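Manipulation Cell Rules – Frequently Asked Questions
Last updated July 29, 2021

Who do these rules apply to?
Anyone who starts, resets or supervises an arm in the Flurkach lab, including visitors working on the Malteo and Rezende projects. Reading this page does not replace the bench check.

How fast may the arm move during tabletop work?
The limit is 200 mm/s at the tool. Raise it only with the gate closed and a second operator at the stop button.

Can I reposition an object while an episode is running?
No. Pause the arm, wait for the hold state, then reach in. An object that rolls off the table stays where it lands until the episode has ended.
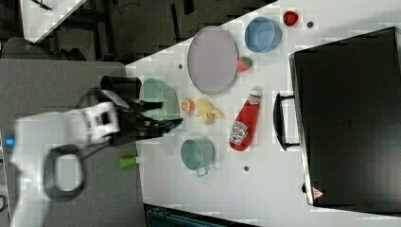

Contact force is limited in software, and the limit is set per object class. Soft items use the low setting. If a class is missing from the list, use the low setting and file a request.

When is an episode discarded?
When the operator touched the table, when the stop was pressed, or when the log has a gap of more than 10 seconds. Failed grasps are kept – they are labeled as failures. Of 2,068 episodes reviewed under the previous rules, 706 were discarded, mostly for log gaps.

Do I need to rerun the bench check after changing gripper fingers?
Yes. Also after any change to the wrist mount or its cabling.

Where do I report a near miss?
Use the Ellis form, before the next run on that cell. Attach the log and leave the table as it is until the form is accepted.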